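**11th November, Lerik bench notes**

Draft handling rules for the Gevden grippers, utensil task. Rule 5 now says to leave the loose sticks where they land. Tidying them into a neat row first is cheating, however nicely it's done.

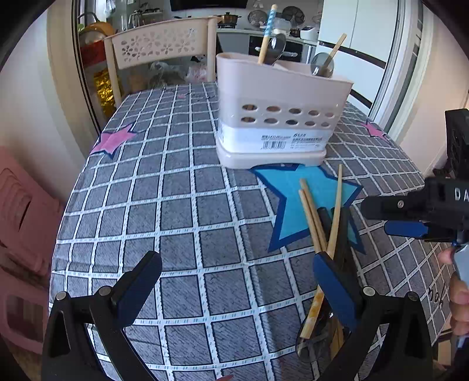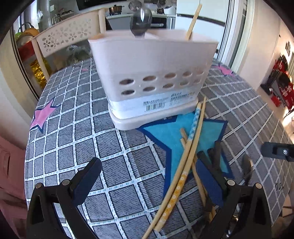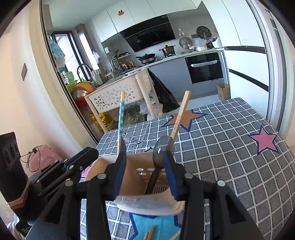
*Utensil holder on the checked cloth, gripper in hand.*

Pretach sheet still wants 20 runs per layout before anyone edits a rule. I have edited three. Check max. finger opening on the sheet, 163 or 200? Both are written down, in my handwriting.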